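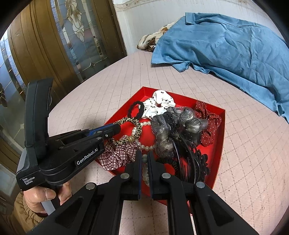 **Bergeron Lab, Metia**
*Posted by the gripper test lead, hardware group*

## Call for participants: hand-held gripper comparison

We are comparing two jaw pads, Fendosach and Prarkik, on small soft goods: scrunchies, bead strands, headbands. Participants work with a gripper in each hand and move items from a tray to a bed cover and back.

- 6 sessions, 2 hours each, evenings or Sunday
- 3 pad changes per session, done by staff
- Paid per completed session

You need full use of both hands and normal or corrected vision. No robotics background is required – training is given in the first session.

To apply, send your hand span, your dominant hand and the evenings you are free to the Metia front desk. Applications close at the end of June.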